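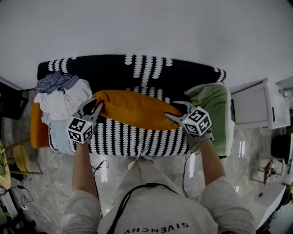 Couch laundry: clearing the pile before it eats the living room

Quick post, have to be out the door soon. Everybody's clean clothes end up on the sofa. Ours do. Folding there is fine if you go at it in the right order.

Start with one thing, any thing

Don't stand there sorting. Grab the nearest piece, lay it across a cushion, deal with it. Something orange or mustard is good to start on when the couch is black and white, easy to see the edges. On a busy pattern like scallops a white tee just dissappears, so I leave whites for the end and do them over the plain arm of the chair.

The long roll

For soft stuff that won't stay square. Tops, thin scarves, leggings.

Lay it the long way across the cushion
Hold both ends, pull gently outward till the middle flattens
Let go, smooth once with your palm
Fold in the sides, then roll from the bottom up, snug but not tight
Tuck the loose end under

If it bunches in the middle, shake it out and start over. Fixing a bad roll takes longer than redoing it. Rolls go in the drawer standing on end, 9 fit across in mine.

Checked shirts

Get these out of the pile first if you care about ironing. A button shirt at the bottom for two hours = ironing. Do up the top button and the third one down, hang it on the door handle, come back later. Checks hide small creases pretty well so blue and white check is what I buy now. Plain pale blue hides nothing.

Things sliding off the side

Pale stuff draped over the edge always ends up on the floor. Push the pile back from the edge before you start. Or fold whatever is hanging first. If it did touch the floor, shake it outside, sniff, decide.

Cushions

Take off the small ones you don't need. Leave one in the middle as your folding surface, it brings the work up a bit and saves your back. Firm is better than squishy. When the clothes are gone:

Lint roller over the whole cushion, both sides
Zipper side down
Check behind it for socks (there will be socks)
Matching covers back together, the odd color on the end

Cushion covers wash inside out, cold. Mine are black with a white pattern and went gray the year I did them warm with the towels. Hang to dry. Put them back on slightly damp and they fit better but then nobody can sit there for a while, your call.

Sweatshirts with lettering

Inside out in the wash, inside out in the dryer on low, or skip the dryer. Fold so the print isn't creased down the middle. Never iron on top of it, guess how I know.

How long should it take

I set the timer for 8 minutes. Whatever's left goes in the basket and up the stairs, folded or not. Two short rounds beat one long one, at least in this house.

Update: Thịnh Cao wrote in to say he keeps a tray on the coffee table for buttons, coins and hair ties out of pockets. Stealing that. He also does the towels first, I dont agree but fine.

Next up in March, the linen closet. Send me your fitted sheet method if it works on a deep mattress, mine never does.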